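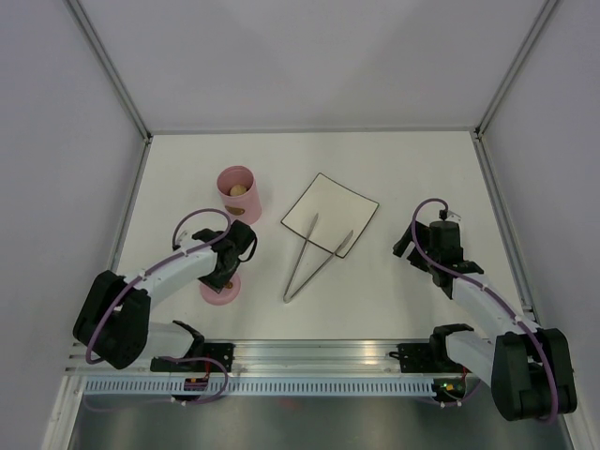
I was hired at Nurndale as a culinary demonstrator. The ad said I would be working with sushi and dumplings in a bright, modern space, and I have to concede that every word of it was accurate. The space was white. The sushi was about as chewable as a doorstop.

My job was to have lunch on behalf of two arms called Sirine and Ferrand. I held a matching pair of small arms at a bench behind the wall, and whatever I did, they did, a fraction later and with slightly less conviction. Each go was an episode. A good episode went into a folder called Zumeo, and Zumeo, I was told, would one day be clever.

"How many does it need?" I asked on the first morning.

"More," said my supervisor.

The target was 358. By the first tea break I had 14, and my supervisor had thrown out three of those for hesitation. You weren't meant to hesitate. If you hovered over the dumpling wondering what you were doing with your life, the system would learn to hover over dumplings, and there was no telling what it would make of the rest. 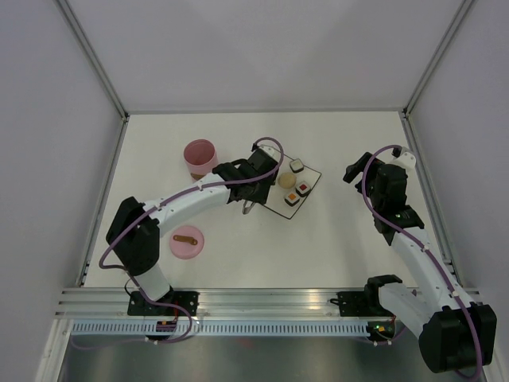
*Sirine reaching across for the plate, Ferrand keeping well out of it.*

By March I had opinions. I favoured the red-centred piece over the orange. I thought the pink cup had a superior manner. I had also begun picking up my own sandwich with two straight fingers, from directly overhead, which my sister found hard to watch. She asked what colour I'd call the look on my face and I said charcoal.

Then came the memo. Too many of my episodes were the same, it said, and the learner would benefit from variety. I had spent six weeks being told to be consistent.
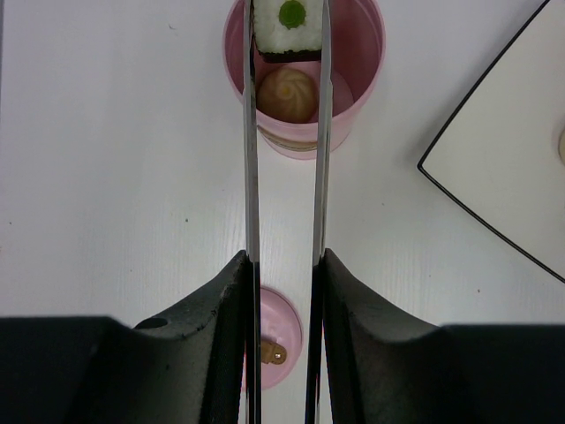 So I varied. I turned the plate. I shifted the lid a few centimetres and felt like a vandal. I came in from the left, I came in from the right, I did 32 in a row humming and one in a real temper, and the one in a temper was marked "excellent, natural motion."

On the last afternoon they gave me 40 goes at the green one.

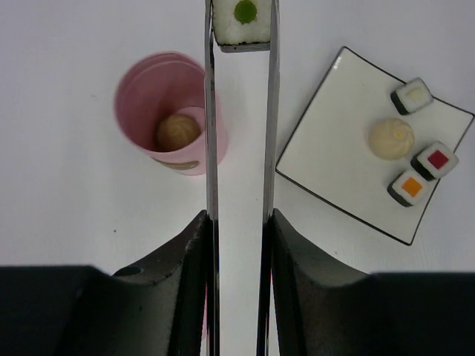
*The green piece between the fingertips, dumpling waiting in the cup.*

I did them all. Then I was asked to step away from the bench and let Zumeo have a turn. Sirine lifted, swung out over the plate, and stopped there. We waited. She drifted a little to the left, thought better of it, and drifted back.

"What's she doing?" said my supervisor.

I said I couldn't imagine, and went to get my coat.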